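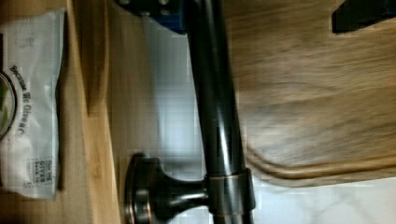
The dark bronze finish, with its copper edges

Pondska kitchen mixer tap in dark bronze: my experience after eight months

I bought this tap from Wistgate in July, when we changed the kitchen. I read many reviews before I chose it, and most of them were written in the first week, when every tap is good. So I waited, and now I write mine.

First, the colour. In the catalogue it is named oil-rubbed bronze, and on my screen it looked like a brown colour. In the kitchen it is much darker. From two steps away I would say it is black, and only when the light comes on the edges you see the copper tone, on the ring around the tube and on the rim of the round handle. My husband expected something more like an old coin and he was a little disappointed on the first day. I like it very much. If you want real brown, please go to the shop and look with your own eyes before you order.

The surface is glossy, and I had understood from the text that it would be matt. Glossy means you see fingerprints when the sun is low. It also means that they go away with one wipe of a soft cloth. Our water is hard and the white drops show more on a dark tap than on our old chrome one. I wipe it in the evening after the dishes and this is enough. The leaflet says no vinegar, no cream cleaner and no rough sponge. I used vinegar one time by mistake, on the lower part, and rinsed it quickly, and I can find no mark.

Now about the fitting. The hoses in the box are 400 mm long. For us it was too short on the cold side, and the fitter, Mr Dubey, had to bring an extension from his van. He took 80 pounds for the whole work, with the extension and the removal of the old tap. He told me the nut under the worktop is a good brass one, but the instruction drawing is very small and shows the rubber ring in the wrong order. I give this information for people who want to do it alone. You also need space behind for the back of the tap. We left 100 mm from the tap to the wall and I would not go under this, or you cannot clean there with the hand.

I was afraid that a dark tap would look heavy in our kitchen, where the worktop is white with grey veins like marble. Before we ordered, I thought about how many things already stand on this worktop.
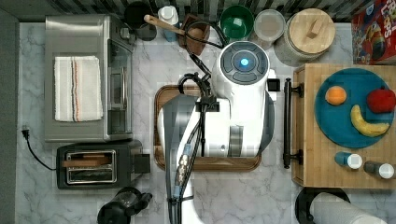
The toaster oven is steel, the small toaster is black, the chopping board is bamboo, and I did not want one more material that fights with the others. In the end the tap goes well with them. It repeats the black of the small machines, and the copper tone is friendly with the wood. Against the pale worktop the shape is very clear, and it is a simple shape, so I do not become tired of it. I also considered the Te Moana model, which has a curved spout and a porcelain button on the handle. It was pretty but I think it belongs to a farmhouse.

The use. The handle has a short neck and a flat round end, like a thick coin. With dry hands it is a pleasure. With soapy hands it is a little slippery, and I push it with the side of my hand. My mother-in-law has arthritis in her fingers, and she asked me to let her try it when she visited. She could open the water with the palm, but to set it exactly between warm and hot was difficult for her. For such a person I would recommend a long lever.

The movement was stiff in the first two weeks and then it became smooth. It has not dripped until today. The flow is good, not strong. A big pasta pot takes more time than with the old tap, and Lâm Kiều, my neighbour, who has the same model one floor higher, says that hers is slower still.
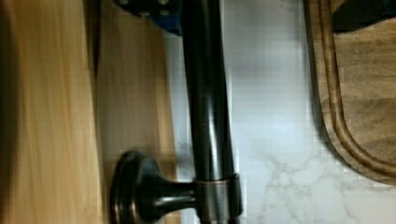
Handle and collar of the tap, with the marble pattern behind

One thing I must complain about. The ring under the handle had a small play when it arrived, you could turn it with two fingers. I wrote to Wistgate and received a polite answer from Chunhua Tan in the customer service. She sent a thin washer by post, with no charge, and it came after nine days. Mr Dubey put it in when he was here for the boiler. After this the ring is firm. The answer was good, but for this price the washer should be in the box.

About the price: other bronze taps I looked at cost up to 400 pounds, and this one was clearly under that in the summer sale. At the full price I would think longer.

What I would tell a friend: measure your hoses first, keep a soft cloth near the sink, and do not buy it for a person with weak hands.

Colour and finish: 5 of 5
Fitting: 3 of 5
Daily use: 4 of 5
Customer service: 4 of 5

I will add a few lines here if the finish changes or if it begins to drip. The guarantee is five years on the inner parts and two years on the surface, and you must register it on their page within one month of buying. I almost forgot to do it.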